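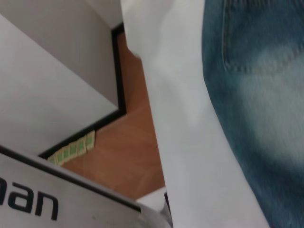 Retail Operations for Consumer Electronics
Handout 6: Product transitions and channel stock
Silvan Stöckli

6.1 Scope

These notes cover what happens to stock already in the channel when a maker replaces a portable computer or tablet with a new model. Forecasting demand for the new model was dealt with in Handout 5 and is assumed here. Read section 6.4 before the seminar.

6.2 Terms

Channel stock: finished units that have left the factory and have not been sold to an end customer. It includes units in transit, in regional warehouses, in the back rooms of shops and on open display.

Sell-in: units shipped to a reseller in a period.

Sell-through: units sold by the reseller to end customers in the same period. A maker that reports only sell-in can show rising sales while channel stock grows. When reading a trade report, check which of the two is meant.

Weeks of cover: channel stock divided by the current weekly rate of sell-through. The rate should be taken from recent weeks. A yearly average hides the fall in demand that usually comes before a replacement.

Price protection: a term in the supply contract under which the maker credits the reseller for unsold units when the list price is cut. The contract normally sets a window, counted back from the date of the cut, and units received before the window opened are not covered.

End of life (EOL): the date after which no further orders are accepted. It isn't the date on which support ends, and the two are often confused in shop-floor notices.

6.3 Two ways of making the change

Hard cut. The old model is withdrawn on the day the new one goes on sale. Remaining units are returned, or moved to a refurbished or education channel. Display space is simple to manage and staff need to know only one product. The cost falls on the maker, through returns freight and rework.

Overlap. Both models are sold together, the old one at a lower price. Channel stock clears without returns, but some buyers who would have paid for the new model take the old one. Accessories are a further problem: if the charger or port layout has changed, the shop must carry two sets.

Many real changes fall between the two. A maker may run a hard cut in its own shops and an overlap among resellers, who hold title to their stock and can't be made to send it back.

6.4 Worked case: the Flurum 11

Hofstetter sells the Flurum 11, a small laptop, through its own shops and through one reseller, Dendance. A replacement is planned. On the day the decision is taken, Dendance holds 569 units and sells 200 a week. Hofstetter's own shops hold 476 units.

Weeks of cover at Dendance:
569 / 200 = 2.8 (to one decimal place)

If the announcement is three weeks away and the weekly rate holds, Dendance will run out shortly before it and no price protection claim should arise. The assumption to test is that the rate holds. Suppose early reports of the new model halve it:
569 / 100 = 5.7

Three weeks of sales at the lower rate use up 300 units, leaving 269 exposed on the day of the announcement. Whether Hofstetter pays a credit on them depends on when they were received, so the receipt dates must be pulled from the reseller's system and not from Hofstetter's own shipping records — goods in transit can fall on either side of the window.

The 476 units in Hofstetter's own shops carry no claim, as no title has passed. They are written down to net realisable value in the period of the announcement if that is lower than cost.

6.5 Display units

Display units are often left out of the count. They have been opened, can't be sold as new, and may be locked to a demonstration image. Brirkness, the stock system used in the lab sessions, gives them status D and leaves them out of weeks of cover by default. Turn the filter off when reconciling against a physical count, or the two figures won't agree.

6.6 Signals outside the firm

Longer delivery estimates on a web shop, missing part numbers in a reseller's list and bare display tables are all read by the trade press as signs of a coming replacement. Each has other causes, including a component shortage or a change of packaging. A shortage in one region alone is weak evidence. Shop staff are seldom told the reason for a stock recall, so their answers to callers show only that a recall has been ordered.

6.7 Exercises

1. Repeat the calculation in 6.4 with a fall in sell-through of one quarter. State the number of units exposed after three weeks.

2. Hofstetter proposes an overlap at Dendance and a hard cut in its own shops. Set out the effect on returns freight, accessory stock and reseller margin.

3. A December replacement is moved forward by four weeks. Which terms of the supply contract need to be read again, and in what order?

Written answers to exercise 2 are to be handed in at the start of the seminar. Show all working for exercise 1.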